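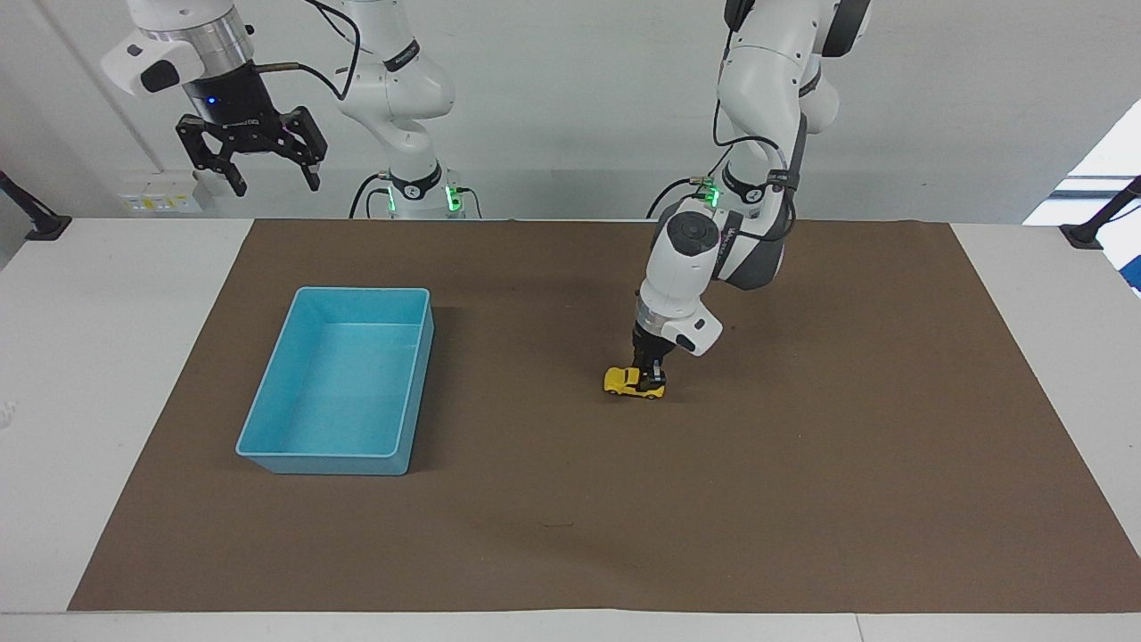 Que tamanho de caixa devo escolher para guardar carrinhos?

Para carrinhos pequenos, uma caixa retangular baixa e aberta em cima chega bem. A criança vê o que lá está dentro e arruma sozinha. As caixas fundas servem melhor para blocos e peluches, porque os carrinhos vão parar ao fundo e acaba tudo despejado no chão.

Imprimir esta página | Enviar por e-mail

As caixas Kurna têm tampa?

Não vêm com tampa. A tampa vende-se à parte e só existe para os tamanhos médio e grande. O tamanho pequeno é sempre aberto.

Posso empilhar as caixas?

As médias e as grandes empilham com a tampa posta. Sem tampa encaixam umas nas outras, mas só vazias. Para as separar, rode ligeiramente a de cima em vez de puxar a direito.

Quantos carrinhos cabem na caixa pequena?

Cabem 30 carrinhos de tamanho corrente, postos sem ordem. Se forem carrinhas ou camiões, conte com menos.

Qual é a diferença entre a linha Kurna e a linha Ellis?

A Kurna é de plástico e lava-se com água. A Ellis é de tecido com base rígida, dobra-se quando não está a uso e limpa-se apenas com um pano húmido. Para brinquedos que vão à rua ou à areia recomendamos a Kurna.

Para que serve o tapete de mesa Barrera?

Protege o tampo dos riscos das rodas e abafa o barulho. Também ajuda a marcar a zona de brincar: o que está no tapete está em uso, o resto vai para a caixa. Há em castanho, cinzento e verde, todos lisos. O modelo com estradas desenhadas deixou de ser fabricado em julho.

O tapete pode ser cortado à medida?

Sim, com uma tesoura boa ou um x-ato e uma régua metálica. Tapetes cortados não têm devolução.

Como lavo as caixas e os carrinhos?

As caixas de plástico lavam-se à mão com água morna e detergente da loiça. Não vão à máquina, porque o rebordo pode empenar. Os carrinhos de plástico limpam-se com um pano húmido - não os deixe de molho, que a água entra pelos eixos e demora a sair. Seque bem as rodas antes de guardar.

As cores são todas iguais às do catálogo?

Pode haver pequenas diferenças entre lotes, sobretudo no azul-claro e no amarelo. Se precisar de várias caixas do mesmo tom, encomende-as de uma vez e escreva isso nas observações.

Fazem preços para creches e escolas?

Fazemos, a partir de 96 caixas por encomenda. O pedido deve ser feito por e-mail, ao cuidado de Wilma Mulder, com a indicação dos tamanhos e das cores.

Posso ver os artigos antes de comprar?

Pode, na loja de Inddale. À quinta-feira a loja fecha às 13h. As tampas só estão expostas no tamanho médio, mas temos as outras no armazém - basta pedir ao balcão.

Partilhar (30) | Comentários (4)

Este site utiliza cookies para melhorar a navegação. Ao continuar, aceita a sua utilização. Aceitar | Saber mais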